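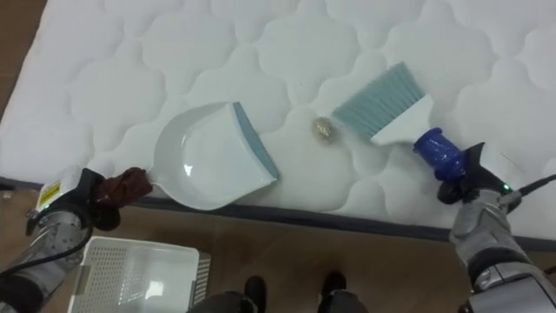 23 December 2018. Mattress surface cleaning, continued from the October entries. Jessie Forsyth asked whether the small brush and pan are enough for light debris before we get the vacuum out. I think so for anything dry and bigger than a crumb. The Kallby cover has rounded puffed panels with soft seams between them, and a piece on top of a panel, like the small crinkled beige-gold one by the pan, is the easy case. Seams are harder. The bristles tend to push bits along the seam instead of out of it, so sweep across it, short strokes, pan close. The pan with the rubber lip stays the standard one. Press the lip down a little so it meets the fabric.

Did 12 passes per panel on the test strip, too many. Four next time.

Piped border: still collects lint on the side panel side. Ilgın Tatlı wants it wiped with a barely damp cloth after brushing, then left for 68 minutes before the sheet goes on. Added to the card.

To do: wash the brush, ask Trernport about spare covers (their order no. 466), move the mattress off the floor before the weekend.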